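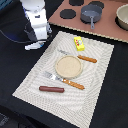

The gripper cable on the Nirkine table cell must be checked each time the arm is re-homed or the tablecloth is changed. The cable carries both power and finger position, and most faults logged at Fikurdale were traced to its connector. With the arm lowered beside the placemat, the thin black cable should lie across the cloth and rise to the base of the gripper in a slight loop, clear of the mat and the cutlery.

**4.2 Checking the cable and gripper**

1. Open the gripper and confirm that it holds nothing.
2. Press the stop button and wait 9 seconds.
3. Follow the cable by hand from the gripper to the table edge. Feel for flat spots.
4. Undo the two connector screws, reseat the plug and tighten by hand.
5. Release the stop button and run the Jacquet homing routine.
6. Jog the arm over the plate, then over the stovetop. Watch the loop – it must not pull tight at either point.

**Caution:** Do not tape the cable to the tablecloth. The cloth can be dragged and will take the place setting with it.

**Note:** If homing stops with code 131, the plug is not fully seated. Repeat steps 2 to 5. If the code returns, fit a new Grimau lead (section 4.3).

Revised 26 March 2019, O. Pop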